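## 4. 태블릿 초기 설정 및 도킹 키보드 연결

본 장은 Pallora 태블릿의 최초 전원 투입부터 Flovus 도킹 키보드 등록, 펌웨어 갱신까지의 절차를 다룬다. 개정일은 2025년 10월 12일이며, 7월에 배포된 이전 판의 4장과 5장을 통합한 것이다. 제품 외관과 각부 명칭은 2장을 참조한다.

### 4.1 충전 및 최초 전원 투입

1. 보호 필름을 제거하고 측면 USB-C 단자에 동봉된 어댑터를 연결한다.
2. 충전 표시등이 주황색으로 점등되는지 확인한다. 점등되지 않으면 케이블의 방향을 바꾸어 다시 연결한다.
3. 배터리 잔량이 60% 이상이 될 때까지 충전한다.
4. 전원 버튼을 2초간 누른다. 로고가 표시되면 버튼에서 손을 뗀다.
5. 언어, 지역, 키보드 배열을 차례로 선택한다. 한글 입력기는 배열을 '한국어'로 지정한 경우에만 자동 설치된다.

> **참고** 장기 보관한 제품은 어댑터를 연결한 후에도 표시등이 바로 켜지지 않을 수 있다. 이 경우 연결 상태를 유지한 채 기다린다.

> **주의** 정격 출력이 다른 어댑터를 사용하면 충전 회로의 보호 기능이 작동하여 충전이 중단된다. 어댑터를 분리한 후 규격품으로 교체한다.

### 4.2 무선 네트워크 설정

1. 설정 화면에서 **네트워크 > Wi-Fi**를 선택한다.
2. 목록에서 접속할 네트워크를 선택하고 암호를 입력한다.
3. 숨김 네트워크는 **수동 추가**를 선택한 후 SSID와 보안 방식을 직접 입력한다. SSID는 대소문자를 구분한다.
4. 고정 IP를 사용하는 환경에서는 **고급**을 열어 주소, 서브넷 마스크, 게이트웨이, DNS를 입력한다.
5. **저장**을 누르고 상태 표시줄에 연결 아이콘이 나타나는지 확인한다.

프록시 서버를 경유하는 네트워크에서는 4.4항의 펌웨어 갱신이 시작되지 않을 수 있다. 갱신 서버는 인증서 고정 방식을 사용하므로 암호화 통신을 중간에서 해독하는 프록시는 예외 목록에 등록해야 한다. 등록 방법은 프록시 관리 설명서를 따른다.

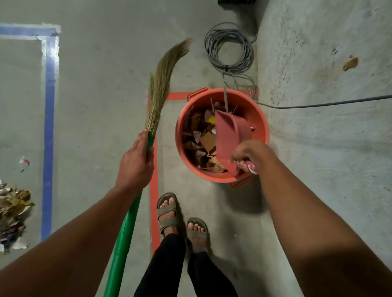

네트워크를 변경한 뒤에는 이전 접속 정보가 기기에 남는다. 공용 네트워크에 접속한 이력이 있으면 **저장된 네트워크**에서 해당 항목을 길게 눌러 삭제한다. 삭제한 항목은 복구되지 않으며, 다시 접속하려면 암호를 새로 입력해야 한다.

### 4.3 Flovus 도킹 키보드 등록

Flovus 도킹 키보드는 접점 연결과 블루투스 연결을 모두 지원한다. 접점 연결 시에는 키보드가 태블릿에서 전원을 공급받으며 별도의 등록이 필요하지 않다. 블루투스 연결은 다음 순서로 등록한다.

1. 키보드를 태블릿에서 분리하고 우측면의 전원 스위치를 켠다.
2. `Fn` 키와 `P` 키를 표시등이 청색으로 점멸할 때까지 동시에 누른다.
3. 태블릿에서 **설정 > 블루투스 > 새 장치**를 선택한다.
4. 목록에 나타난 `Flovus KB`를 선택한다.
5. 화면에 표시된 숫자를 키보드로 입력하고 `Enter` 키를 누른다.
6. 표시등이 청색으로 점등되면 등록이 완료된 것이다.

점멸 상태는 60초간 유지된다. 시간이 초과되면 2단계부터 다시 수행한다.

> **주의** 힌지를 고정한 상태에서 태블릿을 위로 당기지 않는다. 접점 핀이 휘어질 수 있다. 분리할 때에는 잠금 레버를 먼저 해제한다.

> **참고** 접점 연결과 블루투스 연결이 동시에 감지되면 접점 연결이 우선한다. 전환 중에 입력한 문자는 누락될 수 있다.

### 4.4 펌웨어 갱신

갱신 파일의 용량은 1,763MB이다. 내부 저장소의 여유 공간이 이보다 적으면 다운로드가 시작되지 않는다. microSD 카드의 여유 공간은 계산에 포함되지 않는다.

1. 어댑터를 연결한다.
2. **설정 > 시스템 > 갱신 확인**을 선택한다.
3. 빌드 번호를 확인한다. 빌드 34 이전의 제품은 중간 갱신을 먼저 설치해야 하며, 해당 파일은 자동으로 선택된다.
4. **다운로드 후 설치**를 누른다.
5. 기기가 재시작되면 잠금 화면이 나타날 때까지 조작하지 않는다.
6. 같은 메뉴에서 빌드 번호를 다시 확인하고 기록한다.

> **주의** 설치 중에는 어댑터를 분리하거나 전원 버튼을 누르지 않는다. 설치가 중단되면 복구 모드로 진입하며, 내부 저장소의 사용자 데이터가 삭제될 수 있다.

### 4.5 오류 코드

| 코드 | 원인 | 조치 |
|---|---|---|
| E-N1 | 갱신 서버 인증 실패 | 날짜와 시간, 프록시 예외 목록 확인 |
| E-S3 | 저장 공간 부족 | 불필요한 파일 삭제 후 재시도 |
| E-K2 | 키보드 펌웨어 불일치 | 접점 연결 상태에서 4.4항 수행 |
| E-B5 | 배터리 온도 범위 초과 | 전원을 끄고 실온에서 방치 |

E-K2는 Ruppert 스타일러스를 키보드와 함께 등록한 경우에도 표시될 수 있다. 이때는 스타일러스 등록을 해제하고 키보드를 먼저 갱신한 후 스타일러스를 다시 등록한다. 스타일러스의 필압 조정은 6장에서 다룬다.

조치 후에도 같은 코드가 반복되면 제품 뒷면의 일련번호와 빌드 번호를 준비하여 Lulluditz 서비스 센터에 문의한다.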